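Fellard Chess Club forum > Casual and Improvement > Anyone else in love with correspondence chess?

rooklift_ray
Started a game by email against a guy from the Cheema club back in July and I have to tell you all about it because I can't shut up about it at home anymore! 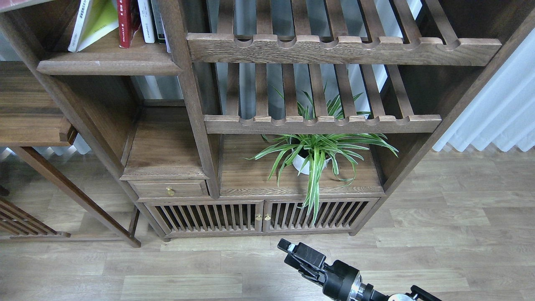 We agreed on three days per move, no engines, books allowed, and the first one to blow the deadline twice loses. I have been playing over the board for most of my life and I have never, ever looked at a position this hard. We're in a King's Indian, his choice, and at move 12 I spent two entire evenings on whether to play b4 or Nd2 first. Two evenings! In a weekend tournament I'd have given that four minutes and gone to get a coffee.

So who else plays this way? And would there be interest in a small club event, all-play-all, nothing fancy?

pawnstormer
Count me in for the event. I did one on the Flurkatell server a while back and finished near the bottom and loved every game of it. The thing I remember is how different the losses feel. Over the board I lose and I'm mad about one move. In correspondence I lose and I've got three pages of notes showing me I misunderstood the position from the start. Weirdly that's more fun.

quietbishop
I'm going to be the grump. How do you know your opponent isn't using an engine? I'm not saying the Cheema guy is. But three days a move, at home, with a phone in his pocket that plays better than the world champion? I quit correspondence over exactly this. My last event had a player rated well below me who never made a mistake in 9 games. Never even a small one.

rooklift_ray
@quietbishop fair question, and my answer is that I don't know. I just decided not to care. He's made two moves that looked clumsy to me, so I'm guessing he's human. If I find out later he had help, well, I still did all that thinking and it was still mine.

quietbishop
That's a generous way to look at it. I couldn't get there. Once the idea was in my head I spent more time judging his moves than planning my own.

endgame_enjoyer
There's a third option, which is engines allowed for everyone. That's how a lot of serious correspondence is played now and I think it gets a bad rap from people who haven't tried it. You don't just copy the top line. You pick the structure, you steer, you find the spots where the computer says equal and one side is much easier to play.

The draw rate is awful, I'll admit. My last section was 12 games and I drew 12 games. But I learned more about rook endings in that section than in years of club nights.

pawnstormer
12 out of 12 drawn and you call that fun?? :)

endgame_enjoyer
I do! One of them went to move 161. Rook and two against rook and one, and he kept finding ways to set me little problems. I'd open the email every morning with my toast and think, okay, what have you got for me today.

knightfork_nia
Popping in as a fairly new player (joined the club last winter, rated in the basement). Is this a good idea for somebody like me? I like the sound of having time, but I'm worried I'd be sending moves to a person who studies each one for two evenings while I'm still hanging pieces.

rooklift_ray
Do it, do it, do it! I think you'd get more out of it than any of us. Set up the position on a real board, leave it out somewhere you walk past, and look at it whenever you go by. You'll see things at breakfast you missed the night before. And write down why you picked the move before you send it — even one line. I went back and read my notes from the opening and half of them are wrong, and it's great to be able to see how.

quietbishop
I'd push back a little on that. For a newer player I'd say lots of shorter games first. You need to see the same fork and the same back rank mate over and over until it jumps out at you. One slow game over several months doesn't give you that. By the time you've made the mistake and learned from it you've forgotten what the opening was.

pawnstormer
Why not both though? A slow game takes her ten minutes a day. She can still come to club night and play blitz until they turn the lights off.

quietbishop
Sure, both is fine. I just don't want her to swap one for the other.

knightfork_nia
Both sounds good to me. Put me down for the event, Ray. And is there a rule about moving pieces around on the board while thinking? I've been told off so many times for touching things.

endgame_enjoyer
No rule at all, move them all you like! That's half the joy of it. Just keep a record of the true position somewhere else. I once analyzed a line, left the pieces at the end of it, went to bed, and mailed off a reply the next day from the wrong position. The move was legal. It lost a bishop. I have to live with that.

rooklift_ray
Oh no. Oh that's painful. Okay, writing mine down right now.

tempo_gain
Late vote here for using Flurkatell and skipping email. The server keeps the clock, won't take an illegal move, and has a conditional move feature so you can send "if he takes, I take back" and save a few days. I ran a team match for Elleo by email and it was a mess. Two people sent moves to the wrong opponent, and one game had to be rebuilt from move 20 because the players had different positions.

rooklift_ray
I like email because people write a couple of lines with their move, and I'd miss that. My opponent told me all about his tomato plants along with Nbd7. But you're right that for a group it'd be chaos.

tempo_gain
There's a message box on the server too. He can still send you tomatoes.

rooklift_ray
Sold. Here's what I'm thinking then, shout if you hate it:

Flurkatell server, one game against each player, colors by draw
Three days per move, with a bank of 12 vacation days each
Books and databases fine, engines off until the game is over
Unrated, no entry fee

quietbishop
Would you consider making people share their notes after each game? They don't need to be long. It wouldn't prove anything, but if I could read what my opponent was thinking I'd enjoy it a lot more, and I might even sign up.

rooklift_ray
I LOVE that. Yes. Notes get swapped when the game ends. Does that mean you're in?

quietbishop
It means I'm thinking about it. How long would the whole thing run? My Flurkatell games used to drag on forever.

tempo_gain
When I looked at our old matches, games that didn't end early took about 70 days at a quick pace and a good bit longer when people used the full time. With all your games going at once, plan on it lasting through winter.

endgame_enjoyer
Longer if I get a rook ending.

pawnstormer
Please nobody give him a rook ending.

quietbishop
Fine, I'm in. I want it on record that I still think someone will cheat.

rooklift_ray
On record! That makes six with tempo_gain, assuming that was a yes? I'll leave signups open for the over-the-board crowd until the next club night and post the pairings in this thread.

Also, game update: he played f5 last night, right before 11 pm. I had expected it for a week and I still have no idea what to do about it. Board's set up, tea is on.

tempo_gain
It was a yes. But check your count, I get five.

rooklift_ray
Five. And I'm supposed to be running this thing!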